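September 11, 2025

Woke before the alarm with that pleasant heavy feeling in the legs, and lay there a while listening to the bins being collected and wondering whether I could get away with calling it a rest day. I couldn't. I had promised Concetta I would go down to the track at Gourlay before breakfast, and she is the sort of person who asks.

So, porridge first (half a bowl, I have learnt my lesson there), then the old blue jacket, and off down the hill past the allotments. Somebody's runner beans have gone completely over, great leathery things hanging on the canes, and I thought of Mum, who would have had them in a chutney by now. I must ring her about the jars. She has been asking since May and I keep saying next week.

Reece was at the gate already, doing his stretches against the post and grumbling about his heel. He has been told to keep off it by the physio and by his wife, and he listens to neither. We went round the first 2 laps together at a chatting pace, mostly about his kitchen. The worktops from Bukavwood have come in the wrong length, after all that waiting, and the man on the phone was very sorry and very little use. Then he dropped off to walk and I carried on by myself, which suited me, as I had the 400s to do and I am no company at all during those.

I do love that track, shabby as it is. The red has gone blotchy over the years and the grass up the side wants seeing to, but there is something about having a white line to follow that settles my mind. At home I can't decide what to have for lunch. Down there I only have to stay in my lane and keep going until the bend, and then do it again. I thought about Loredana's letter for a good while, and by the third one I knew more or less what I wanted to write back to her, and that it would be kinder than the reply I had been composing in the bath.

The sky was thick cloud with the sun just working at the back of it, over by the fence, and I was so taken with it that I forgot to look at my watch and have no idea of my time for the last one. Never mind!
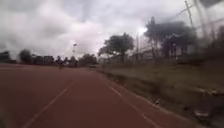
The track at Gourlay, sun trying to come through, and one other soul far off down the lanes.

Home by the bakery, two rolls, one eaten before I reached the door. Calves tight this evening. Have written to Loredana and put the stamp on, and the envelope is by my keys for the morning.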